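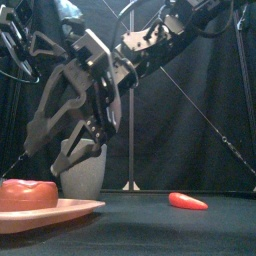 Notes for the Tuesday slot. Speak slowly, skip the brackets if short of time.

Opening. Ask who in the room has been told in the past year that a robot "learned it from examples". Wait for hands. Then ask who was told how many examples, who made them, and which ones were thrown away. Fewer hands, I expect.

The numbers. The Fimura set went out with 2,113 recordings listed on its front page. The files you can download come to 2,008. I wrote to ask where the other 105 went and was told they were "not representative". Pause here. Not representative of what? If they were the fumbles and the dropped vegetables, those are the ones I'd pay for.

(Keep this calm. I like the people who made it and they did answer my email.)

What a recording is. One person, two arms, a table with toy-like food on it, and a short task written on a sheet. The person does the task through the arms. The arms' movements and the camera views are saved together. Then somebody puts the things back and it starts again. At 300 a week the putting back becomes a habit, and habits end up in the data. The carrot goes to the same side. The pot stands where it stood before. A system trained on that may have learned where the pot lives and very little about pots.
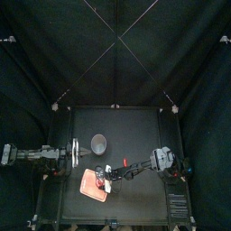 Slide 4. The table from higher up, one arm each side. Grey container, pink board, dark curtains all round.

Leave the slide up while making the next two points.

1. The curtains. They keep the background plain, and I see why you'd want that. My kitchen has a window and a kettle in it. Pluvlow tested with the curtains up and reported the result as "household tasks". I would have called it curtain tasks. (May get a laugh. Move on either way.)

2. The operators. Taltex swapped operators halfway through and didn't label which recordings came from whom. Two people pick up a tomato in two different ways, and the average of the two can be a way that misses it.

In fairness. Takagi publishes its failed attempts, marked as failed. It makes their success rate look worse than everyone else's - I trust it more for that.

What I'm asking for. Publish the discards. Label the operator. Move the pot.

Questions, if the chair allows. Someone will say that more data fixes all this. Ask them more of which.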